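Re: Pit stains on white cotton, what removes them

fillik_16
Posted 2/9/20
Yellowing on white tees is mostly antiperspirant aluminum bound to sweat proteins. Chlorine bleach makes it worse. I use oxygen bleach, 2 scoops in hot tap water, soak 5 hours, then a normal wash.

stelmakh
Five hours is excessive. Three did the same on mine. Water temperature matters more.
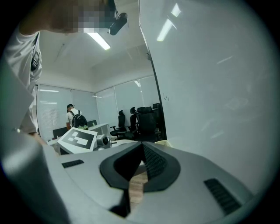 Fiber content is the variable missing from this thread. Poly blends hold body oil and need a solvent or dish soap before any soak. With a white short-sleeved T-shirt like the one in my picture, read the label first and then pick the method.

kitby
Disagree on dish soap. It foams in a front loader and took me 3 extra rinses to clear.

stelmakh
Rinse it by hand before loading.

fillik_16
Agree with kitby, enzyme detergent is enough for blends. Skip the dryer until the stain is gone.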